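Measuring Liquids in Small Graduated Cups

Kitchen Notes, measuring section. Revised in October.

Scope

These notes cover small glass measuring cups with printed scales, the kind used for oil, vinegar, syrup, coffee, extracts and liquid cleaning concentrates. Large pitchers are covered on the bowls and pitchers page. Measuring spoons have their own page.

Reading the level

Set the cup on a flat, level surface before reading it. A cup held in the hand tilts, and on a narrow cup a slight tilt moves the liquid line by half a graduation or more from one side to the other.

Bring the eye down to the height of the line. Water and thin liquids curve upward where they touch the glass. Read the bottom of the curve, at the center of the cup. With milk, tomato juice and other opaque liquids the bottom of the curve is hidden, so read the upper edge against the glass and accept a small error. The error is always in the same direction and matters only in small batches.

Reading from above makes a line on the near wall look lower than it is in relation to the liquid and a line on the far wall look higher. If the cup has to be read from above, as when it stands at the back of a deep counter, move it.

Printed numerals are meant to be read from outside. Looked at through the glass from the inside they run backward, and a reversed 2 can be taken for a 5 by someone working quickly. Turn the cup so that the scale faces you.

Which mark to trust

Most small cups carry more than one scale. Check the unit at the top of the column before pouring. Milliliters and fluid ounces are often printed on opposite sides, and on some cups a third column in tablespoons is squeezed in between. If a recipe is in milliliters and only one column is in milliliters, put a small dot of nail polish on the outside above that column.

The lowest mark on any cup is the least reliable. The base is thick, often slightly domed, and the taper of the wall is greatest there. As a working rule, do not measure less than one tenth of the cup's full capacity in it. In a 100 ml cup the floor is 10 ml. Anything smaller goes in a spoon or an oral syringe.

The same rule applied to a larger cup gives 30 ml as the floor for a 300 ml cup. A household that owns one of each can measure nearly everything called for in ordinary baking.

Checking a cup against a scale

A kitchen scale that reads to one gram is enough. The procedure takes a few minutes per cup.

1. Dry the cup inside and out. Drops on the outside will be weighed along with the contents.
2. Put the cup on the scale and zero it.
3. Fill with cool tap water to the top graduation. Add the last of it with a dropper or a drinking straw.
4. Read the weight. One milliliter of water at room temperature weighs very nearly one gram.
5. Pour out, dry, and repeat at a middle graduation.

A 100 ml mark that weighs in anywhere from 97 to 103 grams is acceptable for cooking. An error of five grams is worth noting on a slip of masking tape under the base. An error of ten grams means the cup should be used for scooping or for rinsing brushes.

In our own drawer, a Bonirell cup read 2 grams light at the full mark and was kept. An older Hutsuliak cup read 9 grams heavy at the full mark but was correct at the halfway mark, so it is now used for half measures only.

Fluid ounce scales can be checked the same way. One U.S. fluid ounce of water weighs a little under 30 grams.

Pouring

Pour in a single steady motion. A slow start lets the liquid cling to the lip and run down the outside. A cup filled to within a finger's width of the rim is difficult to pour cleanly no matter how good the spout is, so use the next size up when there is a choice.

A thick lip drips more than a thin one. To stop a drip at the end of a pour, turn the wrist slightly as the cup comes upright and touch the lip to the inside edge of the bowl. A thin smear of butter on the underside of the lip also works for milk and cream.

For syrup, honey and molasses, wipe the inside of the cup with a trace of neutral oil first. Measure the oil called for in the recipe before the syrup and the cup is already coated. Scrape the remainder out with a narrow spatula. The film left behind in an uncoated cup can come to a full teaspoon.

Heat

Do not assume that a glass cup is heat resistant. Tinted glass is no indication in either direction. Look for the maker's statement on the base or the packaging. Without one, keep boiling liquids out of it.

Where the cup is rated for hot liquids, it still should not go from the refrigerator to the kettle. Run warm water through it first. Set a hot cup on a folded towel or a board, never on wet stone or a steel sink.
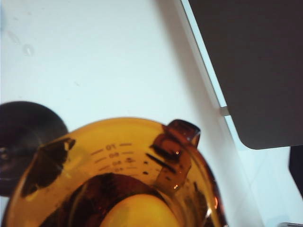 Why are the graduations on a small cup not always evenly spaced?

The spacing follows the shape of the wall. In a straight-sided cup each added 10 ml raises the level by the same amount and the lines are even. In a cup that widens toward the top, the same volume spreads over a larger area, so the lines get closer together as they go up. Even lines on a strongly tapered cup are a reason to check it on the scale.

Cleaning and care of the markings

Printed markings wear off from abrasion and from strong dishwasher detergent. Molded markings do not wear but are harder to read. For printed cups:

Wash by hand with a soft sponge. Keep the scouring side off the outside wall.

Remove label residue with cooking oil left on for 10 minutes, then dish soap. Do not scrape across the numerals with a blade.

Lift mineral haze with white vinegar diluted with an equal amount of water. Rinse well.

Loosen dried syrup by soaking. Prying at it with a knife scratches the wall, and a scratched wall is more likely to crack.

Coffee and tea stains come off with a paste of baking soda and water, applied on the inside only and rubbed with a fingertip.

If the markings have begun to fade, go over the two or three most used lines with an oil-based paint marker and let it cure overnight. Paint markers are for the outside only, well below the lip.

Storage

Do not nest glass cups inside each other without a layer between them. A paper towel or a coffee filter is sufficient. Two cups that have stuck together can usually be separated by standing the outer one in warm water and putting cool water in the inner one. Use warm water, not hot.

Keep the small cup near the oil and vinegar. We store ours upright in a Rotadbridge drawer tray with the spout pointing to the back, where it is less likely to be struck by a whisk handle. Roughly one chip in three on our discarded cups was at the spout.

When to discard

Run a dry fingertip lightly along the outside of the rim, then look at it under a bright lamp. Discard the cup if there is a chip anywhere on the rim, or a crack of any length. A cup with an unreadable scale but sound glass can hold toothpicks or seed packets.

Plastic replacements such as the Ornosik small beaker are lighter and survive a fall, but they hold the smell of garlic and vanilla. Keep a separate one for each if you go that way.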